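What Makes Bread Go Stale, and Can a Kitchen Slow It Down?

Project report, Introduction to Food Science
Group members: Lucienne Maillard, Emilian Gavrilă, Anca Buzatu
Course instructor: Pantelis Vrettos

Why we picked bread

Our group could not agree on a topic for the first week. Emilian wanted yogurt, Anca wanted anything with chocolate in it, and Lucienne kept bringing in rolls from the Taretti bakery on her way to class. By the second meeting we were all eating stale rolls and arguing about why they were stale, so that settled it!

Most of us grew up thinking that stale bread is just dried-out bread. We thought so too, and our first plan was simply to weigh loaves every day and watch the water leave. Then we read the chapter on starch and the whole project changed direction.

Background

When dough bakes, the starch grains in the flour soak up water and swell. Their tidy structure falls apart, and this is what gives fresh bread its soft, springy crumb. As the loaf cools, the starch slowly begins to line up again and form small crystals. The chemistry books call this retrogradation. It makes the crumb firm and crumbly even when hardly any water has left the loaf. At the same time, water moves from the crumb out to the crust, so the crust goes leathery while the middle feels dry.

The part that really surprised us is that this happens faster in the refrigerator than on the counter. Cool temperatures above freezing are very good for growing starch crystals. Freezing, on the other hand, almost stops the process. Anca called her grandmother that same evening to tell her to take the bread out of the fridge.

What we did

We baked plain white loaves with 700 grams of flour per batch, the same yeast and salt each time, and no added fat or sugar. All the flour came from one sack of Murthy bread flour so that we would not have to worry about differences between brands. Every loaf cooled on a rack until the middle was at room temperature, and we sliced it by hand with a cutting guide that Emilian made out of scrap wood.

The slices went into closed bags and were stored in one of three ways: on the counter, in the refrigerator, or in the freezer. Frozen slices were thawed in their bags before testing.

To measure firmness, we set a flat-bottomed glass on each slice, added a weight, and measured how far the crumb sank. It is a homemade version of the compression test used in food labs, and it worked much better than we expected. We also ran a taste test with classmates, who scored each slice for softness and flavor without knowing how it had been kept.

What we found

The refrigerator slices were the firmest from the first day of testing, and they stayed that way. The counter slices firmed up more gradually. The thawed slices were closest to fresh, though a few tasters noticed a slightly flat flavor.

Weight told a different story. In the closed bags, none of the slices lost much water, and the fridge slices weighed nearly the same as the counter ones. So we had bread that was clearly stale and still held almost all its moisture, which was exactly what the books said we should see. It is one thing to read it and quite another to press on it with your own thumb.

We then warmed some of the fridge slices in the oven, and they softened right up – for a while. Heat melts many of the starch crystals, but they come back as the slice cools, and our reheated bread was tough again by the end of the lab period. Thomas Martinelli from the next bench ate most of the evidence before we could take a second reading, so we have only one set of numbers for that part.

Problems and what we would change

Our oven ran hot on one side, and two of the loaves came out with a much darker crust. We used them for practice and left them out of the results. Slice thickness also varied more than we wanted, even with the guide. A slice that is a little thicker sinks further under the same weight, so next time we would record sinking as a share of the thickness.

We would also love to repeat everything with a sourdough and with an enriched dough. Fat and sugar are supposed to slow firming, and

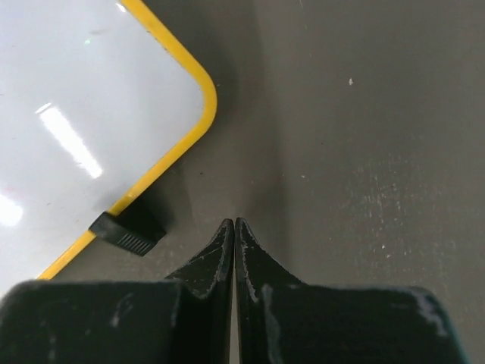 we have a brioche recipe all picked out. Emilian wants to try rye as well, which holds water differently and is said to keep longer. If the kitchen is free on Thursday afternoons again next term, we plan to sign up.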